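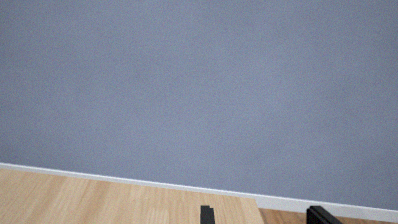
Hirklow Shared Workshop
Build a Small Arm: notes for session 6
Checking the wrist view in simulation before you bolt anything down

Bring your laptop, your printed finger blanks and the mounting plate from last time. The Betard controller boards stay in the workshop cupboard.

1. Where we are

By now your arm should home without hitting its stops and the gripper should open and close on command. This session is about the wrist camera. We set its position in the simulator first and copy the numbers to the real bracket afterwards. A bracket takes 40 minutes to print and a changed number takes a few seconds.

2. Setting the view

Load the Tekuvov scene file and run the arm to its rest pose. Open the wrist view in its own window. Check the following before changing anything:

Both fingertips are in view, with the gap between them clear.
The table shows behind the fingers. If most of what you see is wall, the camera is pitched too high. Tilt it down in small steps and save each one.
The line where the wall meets the table may slope. A slope means the camera is rolled relative to the room. Look at the wrist joint angle first, and only then at the bracket.

Do not correct roll in software if the wrist joint is the cause. The picture will look level in the rest pose and be wrong in every other one.

3. Wall and table textures

The scene uses a plain wall and a wood grain table. Leave both alone for now. A plain wall gives the tracker very little to hold on to, so expect few matches when the arm points at it. Wood grain gives more, but the streaks repeat and can be mistaken for each other. We will swap textures in session 7.

4. Finger gap

Open the gripper fully and read the gap from the joint panel. Compare it with callipers on the real fingers. If the two differ, change the model to suit the part. Villanueva blanks need 10 strokes of a fine file on the inner face before measuring.

5. Before you leave

Save 400 frames from the wrist view while the arm runs the slow sweep. Name the folder after your bench. Write the final pitch and roll on the masking tape on your base plate, in degrees.

Homework: read the section on camera mounts and print your bracket at the angle you settled on.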